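Ticket: Stock labels printing blank after Hultel update
Status: Resolved
Site: Warnura
Opened by: Jhonatan Llanos
Priority: 2

Saturday 7:40 am
Shelf labels from the back office printer are coming out blank. The job shows as finished in the Hultel queue and the roll feeds the right length, but there's no print on any of it. Receipts on the front counter are fine. We have nearly 2,000 labels to get out before the catalogue changes over.

8:15 am, support
Please run the self-test from the printer's own menu and tell us if that is blank too.

8:32 am
Self-test prints dark and clear. Swapped the roll anyway, same result from Hultel.

9:05 am, support
Then the head and the labels are OK. Check the template under Settings > Media. The update has been resetting some sites to the Kirkegaard layout, which puts the text colour at white.

9:20 am
Yes, it was on Kirkegaard. Changed it back to Pamach and restarted the queue. First 154 came out properly, but the item photo is missing from the preview on new lines.

9:48 am, support
Photos need to be relinked after a template change. Open the item, choose Attach, save, then refresh.

10:10 am
Relinked and loading.
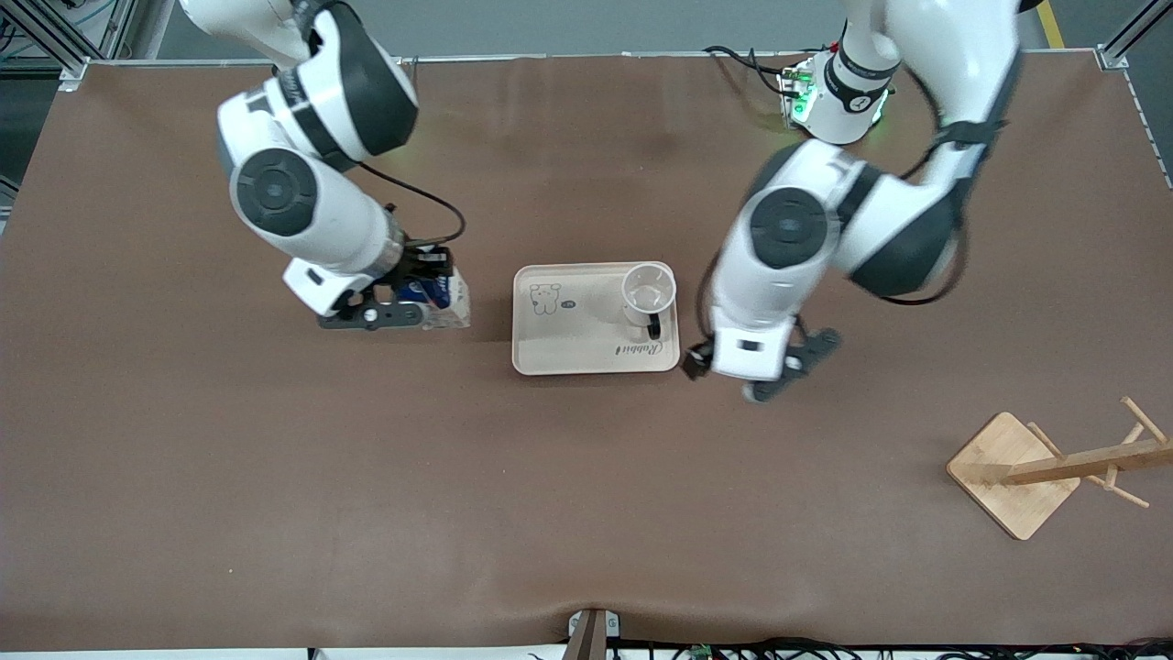

Attachment 1: tray, clear plastic cup and mug tree

10:25 am, support
Received at full size. Closing.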